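Replacing the hinge screws on a cabinet door that sags

Posted August 2022

The door under my kitchen sink had been dropping for a year. By July the free corner was scraping the face frame hard enough to leave a line in the paint, and the gap at the top had opened into a visible wedge. I fixed it over two evenings. These are my notes, mostly so I can repeat the job on the other doors.

Finding the cause

A sagging door has a short list of possible faults. The hinge cup can pull out of the door, the mounting plate can pull out of the cabinet side, the adjustment screws can drift, or the hinge arm can bend. I opened the door halfway and lifted the free edge. The upper mounting plate moved away from the cabinet side and came back down when I let go. The cup stayed put. The adjustment screws still had travel in both directions, so I left them alone until the end.

The cabinet side is particle board. Both screws in the upper plate turned freely under finger pressure, and one came out with a plug of crumbs packed in the threads.

What I tried first

I put in longer screws. This worked for nine days. Particle board has very little strength once the first hole is stripped, and a longer screw only reaches more of the same material. In my case it also came close to going through the other side, where the trash pull-out is mounted.

I then tried the toothpick method, with wood glue and three toothpicks per hole. It held better but the screws went in crooked, because the toothpicks crowded to one side. My neighbor Chrysanthi Dimitriou has used this method on interior doors with no trouble, but those are solid wood and the load is different.

Picking the right bit

A detail that cost me time: the screws on these plates look like Phillips and are Pozidriv. A Phillips bit seats in them well enough to turn a loose screw and then cams out as soon as there is real torque. Look for four fine lines between the arms of the cross. If they are there, use a PZ2. I had rounded two heads before I checked. Most mixed bit sets include at least one PZ2, often stored next to the PH2, and the two are easy to swap by accident when putting them back.

Drive the last few turns by hand. A drill on its lowest clutch setting is still enough to strip particle board.
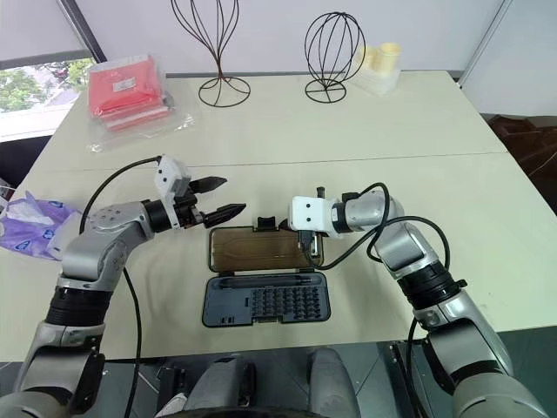
The dowel repair

This is the one that has lasted. The steps:

1. Take the door off and set it on a towel. Mark the position of the plate in pencil before removing it.

2. Drill out each stripped hole to 8 mm. Put tape on the bit at 12 mm so you do not go through the panel.

3. Vacuum the holes. Dust left inside will soak up the glue.

4. Cut hardwood dowel into 12 mm lengths and sand a slight chamfer on one end.

5. Put wood glue on the walls of the hole as well as on the dowel. Tap the dowel in until it sits flush – stop there, as driving it deeper can push out the back face.

6. Leave it overnight. Trim anything that stands proud with a sharp chisel.

7. Mark the new centers through the plate, drill a 2.5 mm pilot, and refit the original screws.

The screws now bite into the end grain of the dowel. End grain is a poor choice in general, but in a hole this size it is far better than crumbled board.

Adjusting

With the door back on, I set the height first, then the side gap, then the depth. Doing it in another order means doing it twice. Half a turn at a time is enough. The side adjustment on the upper hinge has the largest effect on the free corner.

Kyriaki Lambrakis asked in a comment on my last post whether a metal repair plate would be simpler. It would be faster, and it spreads the load over a wider area. I did not have the clearance for one beside the sink trap. I plan to use a pair on the pantry door, where there is room and the door is heavier.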